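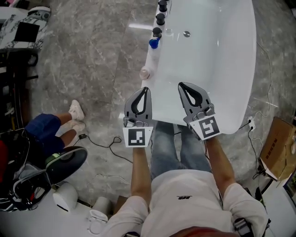

The white freestanding tub in the bath corner at Kiltberg, on gray marble floor tile.

Cotance opens bath display at Kiltberg showroom

KILTBERG, September. Cotance, a supplier of bath furniture and toiletries, has opened a bath display in its showroom at Kiltberg. The display brings the company's tubs and its bottled bath products together at one address for the first time. Customers previously had to visit the Gautier warehouse to see a tub and order bath products separately by mail.

The main piece is the Honia tub, a freestanding model with an oval basin in glossy white and a round chrome drain. The controls sit along one rim, with three black knobs in a row and a blue handle next to them. The tub stands on gray marble tile with white veining, and a white toilet is placed nearby so that customers can judge the two together.

Visitors may walk around the tub and try the height of the rim. Staff can give delivery measurements on request and will check door and stair widths against a floor plan if the customer brings one. Delivery is available to 44 towns in the region. Orders placed at the showroom in September are delivered at no charge within 40 miles.
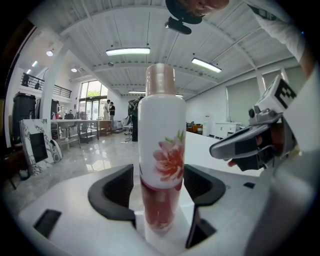

Toiletries are sold from the same floor. The peony bottle is white at the top, with a rose-gold colored cap and a pink-and-red flower on one side, and the lower half is shaded deep red. It can be bought singly or as part of a gift order, and gift orders are packed at the showroom while the customer waits. Bottles may also be added to a tub order and sent on the same truck.

The full bath range now has 17 items. A printed price list is available at the front desk or by mail. Trade customers should ask for the separate trade list, which includes fittings and replacement drains.

The showroom is at 1732 Gautier Road, Kiltberg. It is open from 10 a.m. to 5 p.m., and parking is free at the rear of the building. Appointments are needed only for floor plan checks.

Press contact: Cotance Press Office, Kiltberg showroom. Product sheets for the Honia tub are available on request.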